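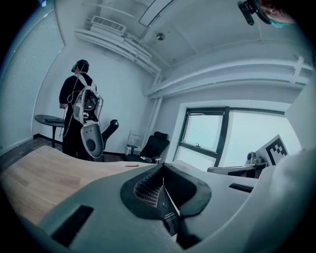

A person in black clothing near a wooden tabletop.

Unit 4: Military Memorials and the Records Behind Them

Reading for this unit: course packet, Unit 4, and the Deria transcription sheets. Bring both to the seminar.

4.1 Scope of the unit

Unit 3 dealt with the papers created while a service member is alive: enlistment forms, unit rolls, pay records, and orders. The present unit turns to the records created after a death in service and to the memorials that draw on them. Students are expected to know how a name passes from a field report to a permanent inscription, and at which points in that passage errors tend to enter.

The term "memorial" is used broadly. It covers national walls, county courthouse plaques, church tablets, school honor rolls, and the online pages kept by unit associations. A grave marker is treated separately in Unit 5, as it is governed by different rules and is usually requested by the next of kin.

4.2 The casualty record

A death in service normally produces several documents. The first is a short report from the unit, often prepared under difficult conditions and often incomplete. It is followed by a formal casualty report, which gives name, grade, service number, unit, date, place, and a brief statement of cause. Later papers may include a letter to the family, an inventory of personal effects, and a final statement of awards.

Students should note that the cause of death in a formal report is commonly entered as a code or a set phrase. These phrases were chosen for administrative use. They seldom describe the event in any detail, and they should not be expanded in a transcription. If the record says "hostile, ground casualty," the transcription says the same.

Place names need equal care. A report may give a province, a grid reference, a base name, or a local village name spelled by ear. When two documents disagree, record both spellings and cite each one.

4.3 From record to inscription

Most local memorials were compiled from lists sent in by families, newspapers, and veterans' groups. Official records were often consulted late in the process, or only in part. The result is that a courthouse plaque and a state archive may give different middle initials, ranks, or years for the same person.

Three kinds of difference account for most of the cases seen in this course. A rank may have been raised after death, so that the plaque shows the later grade and the unit roll the earlier one. A hometown may be the place of enlistment in one source and the place of birth in another. A name may appear on two memorials in two towns, both with a fair claim.

None of these should be called an error without evidence. Use "variant" in the notes column until the matter is settled.

4.4 Case study: the Patar memorial

The Patar memorial lists residents of the town and its outlying farms who died in military service. It was built in two stages. The original granite tablet carries the names in alphabetical order, without rank. A second tablet, added later, is arranged by date of death and gives the branch of service.

The change in arrangement has practical effects. A visitor looking for a particular name on the second tablet must know the date, and relatives who died in separate years are placed apart. It also means that a late addition cannot be placed in its proper position, and such names appear at the foot of the stone, below a ruled line.

The index prepared for the Patar tablets, known as the Aranda index, joins both lists into one alphabetical file. Entry 2261 is used in the seminar because it shows a surname spelled one way on the granite and another way in the casualty report. Students should trace that entry through every source in the packet before the seminar and come prepared to state which spelling the service member used when signing.

4.5 Awards and decorations

Awards are a frequent source of confusion on tribute pages. Some were presented during service, some were approved after death, and some are unit awards to which each member of the unit is entitled. A tribute page may list all of them together.

For the exercises, enter awards in three columns: individual, posthumous, and unit. Give the source for each one. An award mentioned only in a newspaper notice may be entered, but it must be marked "reported." Do not add campaign or service medals on the assumption that they would have been issued.

4.6 Writing a memorial entry

The written assignment is a memorial entry of roughly 100 words, suitable for a unit association's roll of honor. The entry should give full name, grade, unit, hometown, date and place of death, and awards. It should be written in plain sentences. Terms of praise are to be left to the family and to those who served with the person.

Living relatives are not to be named. Home addresses, service numbers, and medical details found in the packet are likewise to be left out, even when they appear in a published source.

4.7 Submission

Entries are due at the end of October and are submitted through Flerosus, under the Unit 4 heading. Attach the completed transcription sheet as a separate file. Late work is accepted only by prior arrangement with the department office.

Questions for the seminar should be posted to the unit board by noon on the day before the class meets.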